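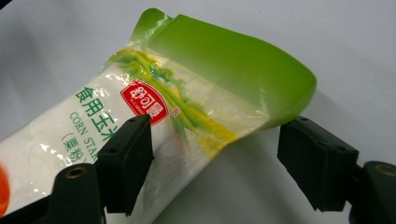 The main item was the dry goods shelf in the Relton kitchen and how the thickeners and flours are to be stored from now on. The bags now in use are soft film bags, like the corn starch with the green end and the leaf and corn print, and members said they slide off one another when stacked. Two bags came down in March and one of them split along the seam. It was agreed that soft bags will no longer be stacked on the open shelf at all. Each goes in a plastic container, one kind of goods to a container.

The meeting was held on August 7, 2024, in the Relton kitchen, and opened with 8 members present. The minutes of the previous meeting were approved with one correction: the order from Kiiskinen was for rice flour, not potato starch.

Containers. There was a short discussion about lids. Some members wanted lids on everything. Others said lids go missing and slow people down on baking days. It was decided to go without lids for unopened bags and to use a clip plus a lid once a bag has been opened. Labels go on the short side facing out - name of goods, date opened, nothing else. The marker pens are in the drawer under the kettle and should go back there.
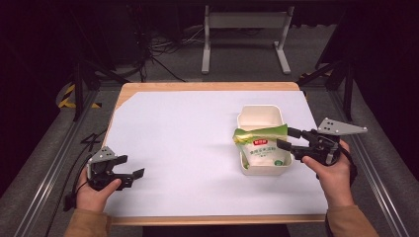 Bags should stand or lean with the printed front showing, so that people can tell the starch from the flour without pulling everything out. Several members have trouble with packages where the writing is mostly in a language they do not read. The label on the container is meant to take care of that, and the person putting away a delivery is responsible for it. Refilling one bag from another is not allowed, even when both are the same brand.

Table. The white covering stays on the sorting table during put-away and is wiped down at the end. It was asked whether a second one should be bought. Decision put off to the next meeting.

Stock levels. The last count showed more starch than the group uses. The limit was set at 2000 grams of corn starch on the shelf at any time, with a new order when it drops to 1000 grams. The same figures will be tried for tapioca. Rice flour was left as it is, as the Warnanden lunches use it at a different rate every month.

Suppliers. Kiiskinen has changed its delivery day and now comes in the morning. Somebody with a key has to be there to let the driver in. The rota on the door has been updated. Drargate offered a lower price on sugar but only by the full pallet, and there is no space for one. Declined.

Other business. The step stool has a loose foot and is not to be used until it is fixed. The bottom shelf is still too close to the floor for cleaning underneath - to be raised when the brackets arrive. One member asked again about keeping spices away from the stove. Agreed, they move to the cupboard by the window.

To do before next meeting:
Buy 2 more containers, same size as the present ones.
Write labels for all opened goods.
Throw out the split bag and anything past its date.
Get a price for the second table covering.

Meeting closed.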